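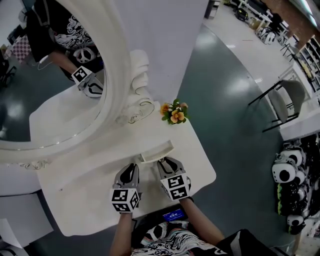

Opening and closing a drawer is among the first tasks a new operator learns at the Dotell workshop in Barreto, which admitted outside guests to its training floor in June. The visit was arranged for furniture makers, teachers and local employers with an interest in household automation. Work began at a white vanity table, where an operator held a gripper in each hand over a shallow drawer pulled partway out from the tabletop. The patterned marker cubes at the base of the grippers allow the software to follow the position of each hand. Motions recorded in this way are later used to train robot arms at the firm's site in Fomcombe.

Guests were received in groups of 13 and given a short safety talk before entering. Each group spent two hours on the floor and was invited to put questions to the staff between runs. Several asked why the firm prefers real furniture to test blocks. Staff replied that a home contains curved edges, mirrors and small handles, and that a robot trained on plain shapes performs poorly among them.

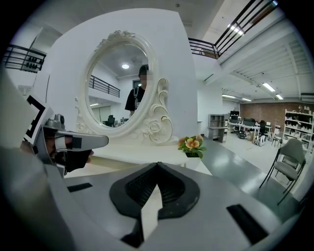

The vanity mirror and tabletop, viewed from one of the hand-held grippers.

The recordings form part of Jirau, a three-year program on everyday household tasks. Each task is repeated by 3 operators, with small changes in reach and speed, before it is accepted into the collection. Drawers will be followed by cabinet doors and folded cloth.

Dotell intends to hold a further open day at Barreto once the cabinet work is under way. Schools and trade groups may apply in writing to the workshop office.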